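# Chapter 4: Surfaces That Pretend

Most books on interior finishes start with the real stones and get to the printed ones near the end, as a kind of apology. I have turned that around. You will meet far more printed terrazzo in your working life than poured terrazzo, and you should learn to judge it before you learn to admire the other kind.

The sales literature will not help you much. The Plimgate catalog, which many of you will have on your desk, lists 178 patterns and calls nearly every one of them "timeless." Jacqueline Perrin, who taught this course at Fallbridge before me, used to make her students cross the word out wherever they found it. I still think that was a good use of an afternoon.

Start with the claim that a busy pattern makes a small space feel bigger. I have seen it repeated in 37 brochures and tested in none. What I can say is that pattern changes with distance. Chips that look bold beside you will look small and crowded on a wall farther off, and the eye may read that as depth or just as clutter. Which one you get depends on the size of the chips, the number of colors, and what the floor is doing.

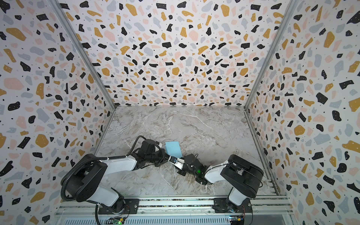 **Figure 4.2.** Terrazzo-patterned panels on three sides, with a marble-textured floor. Compare the chips on the back wall with those on the side walls.

The floor deserves the same suspicion. Gray and white veining is often sold as a "neutral" partner for terrazzo, but veins have a direction and chips don't. Put the two together and you have two patterns asking for attention. Iolo Parri defends the pairing in his notes on the Eynon showroom, and we will look at his argument in Section 4.3. I remain unconvinced.

Before reading on, find one patterned wall you pass every day. Look at it from 2 feet away, then from across the room, and write down which colors you lose first.

## 4.1 Chip Size and Viewing Distance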